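Reading time: 3 minutes

Section 4. Packing and closing the small handled bags

By now you should have your bags sorted by size and the Nernetti refill tea weighed out in its inner pouches. If you haven't, go back to Section 3 and do that first, as it is a great nuisance to stop halfway with the scales still to be dealt with. The closing itself is pleasant work (I have always thought it the nicest part of the job), and once your hands have learned it you will hardly need these pages at all.

Before you begin

Sit down for this, with both forearms resting comfortably on the table. You will need the small kraft bags, the inner pouches, the labels and a dry cloth. Yevdokiia Yurchenko, who wrote the first version of this guide, also liked a ruler, and you are very welcome to use one if your folds tend to wander.

Caution: Wipe the table and dry it fully before any paper goes down on it. Plain kraft shows every drop, and the mark does not come out.

Filling the bag

1. Open the bag with one hand inside and press the base out until all four corners are square.

2. Lower one inner pouch in, seam towards the back. Don't drop it, or the leaf settles at one end and the bag leans for ever after.

3. Slip in the brewing card, printed side forwards.

4. Let the handles fall outwards, one to each side, so that neither is caught in the mouth of the bag.

Note: Orders for Tondarden take two cards, the ordinary one and the one for cold brewing.
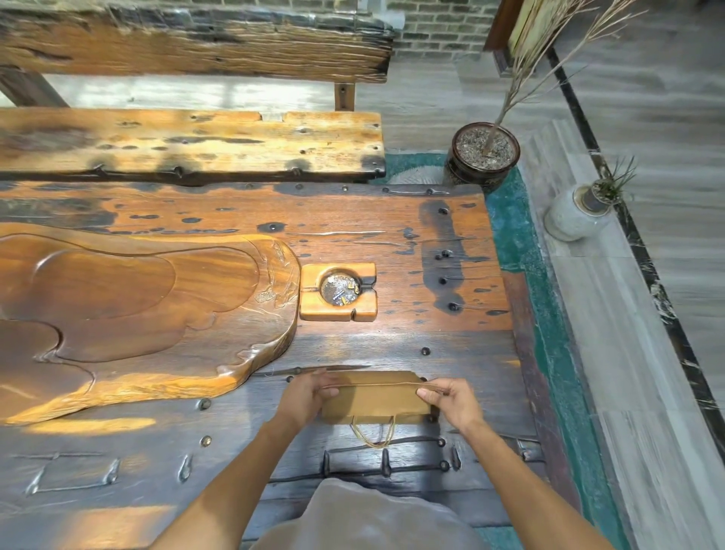 A good fold begins with the paper lying flat, so practise on a spare bag with nothing in it before you try a full one. Take the top edge between thumbs and fingers, one hand towards each side, and hold it firmly enough that the middle can't bow. Let the twisted handle hang down in its loop, as it does here against the table, and leave it alone until the crease is made. Old planks like these, with their cracks and rows of metal studs, are lovely to sit at, but do choose a smooth stretch for pressing, or the pattern of the wood will come through on your paper. Keep the ashtray well away from full bags too, as tea takes up smells very readily.

Folding and closing

5. Bring the top edge over towards you by the width of your thumb and hold it there.

6. Run a thumbnail along the crease from the middle out to the left, then from the middle out to the right.

7. Fold over once more by the same amount and press again.

8. Lay the label across the fold, centred as well as your eye allows, and smooth it down with the cloth.

Note: If the label puckers, lift it straight away and lay it again. After a minute or so the glue has made up its mind.

Caution: Never carry a full bag by one handle. Use the pair together, or put a hand beneath the base.

Restocking

Bags come in cartons of 2000 and labels on rolls of 566. When you open a new roll, please write 2018-07-10 or whatever the day's date may be on the core, in that same order, and let Marichka Nechyporuk know if it is the last one on the shelf. Spare brewing cards are kept with the Trukent boxes.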